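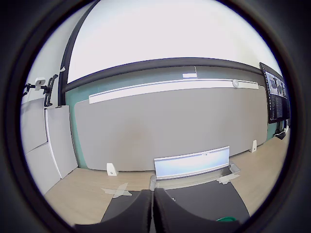
How long does it take to set up a corner with a backdrop board and a light panel? Most of a day, if the floor has to be cleared first.

Tuesday, May 30, 2023

Up at six. Rain until lunch, then gray. Took the early bus and had the key in the door before Bjartur got in.

The plan for the day was the corner at the end of the room, and we mostly stuck to it. Everything that had been piled there over the winter went out first. Two chairs to the hall, the box of cable ends to the shelf under the window, and the rest into the white cabinets. The cabinets are nearly full now. I put the pens and the spare tape on the middle shelf and wrote that down on the door list so I don't have to answer for it every day.

Swept twice. The wood floor is pale and shows everything, mostly grit from people's shoes. Bjartur wanted to mop as well but I said leave it until Friday.

The big light-gray board went up before lunch. It took both of us to walk it across the room. It stands on the two small white supports, and I was doubtful about those when they came, but it stayed put when I leaned on it. There are smudges near the middle. I went over them with a damp cloth and then a dry one and they are fainter but still there. Þórey looked in and said they won't matter. I think they will bother me anyway.

Lunch at 11:30 because Bjartur was hungry. Lentil soup from home, a little too salty. Malou Riis called while I was eating to ask if we still wanted the second mat. I said not this month. The dark one is enough for the space, and I would like to see how it wears before we spend more. She is sending the bill for the first one to the Sturkurstead address again, so I will have to get that changed. That makes three times I have told them.

Afternoon was the mat and the light. The mat wouldn't lie flat at one side, so I weighed it down with books for an hour and had better luck. The light panel sits low, in its metal stand, on the floor just past the mat with the board behind it. We tried it farther back but I liked it better forward. It is very bright at full. Nhi says she wants it turned down for the small green pieces and left alone for everything else. I said she can set it however she likes as long as she puts it back.

I used tape on the floor to mark where things should go and then changed my mind about half of it. The translucent kind is hard to see once it's down, and it folds over on itself if you let go too soon. Pieces of it got left on the floor — I'll pick them up tomorrow. Next time I'd buy the colored roll from Egilsson, even if it costs more.

Money for the day: 2,294 for the board, paid. The supports were 90. Still waiting on a receipt for the tape and cloths, and I don't expect to see it until December at this rate.

Virgil stopped by at four to see how far we'd gotten. He thinks the board should go 11 centimeters closer to the cabinets so people can get past the monitor without turning sideways. He may be right. I tried walking through with a box in my arms and caught my elbow once. But if we move the board we have to move the light, and then the mat, and I was too tired to start all that over. It can wait for the morning.

Home on the late bus. My back is stiff from kneeling. Washed up, answered Malou, did not answer the other 13 messages. Need to remember for tomorrow:

Tape off the floor, both sides
Sturkurstead address, call before ten
Ask Þórey about the lock on the end cabinet
Bring back the soup pot
Board, measure first, then decide

In bed by ten with the window open. The rain has started again.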